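**Natodov begins home comparison of two grippers**

Natodov started on Monday a comparison of two robot grippers in a furnished living room. The company wants to know which of them is more suitable for picking up small household things, such as tissues, pens and remote controls, from a polished table.

Both grippers have two fingers and carry a small camera at the wrist. Each one must make 600 attempts, 500 of them in daylight and the rest in the evening with lamps. The arm and the controller, supplied by Arkport, stay the same during the whole test, so that only the gripper is changed.

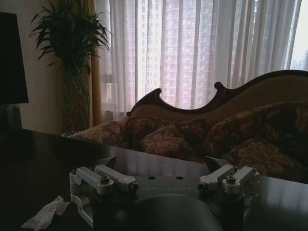 According to Jocelyn Robichaud, who leads the test, soft and thin objects remain the most difficult. "In the laboratory we had a matte table and even light," she said. "At home the table shines, and the camera sometimes takes a reflection for the edge of an object." Her team collected 3,797 grasps in the laboratory before the move, and these will serve as a reference.

The fingertip pads are also under study. Després has prepared a softer set, which will be tried in the second part of the work - first with paper and cloth, later with hard objects.

Natodov expects to share the results with its partners in August. A test with a third gripper, from Zomier, is planned but has no date yet.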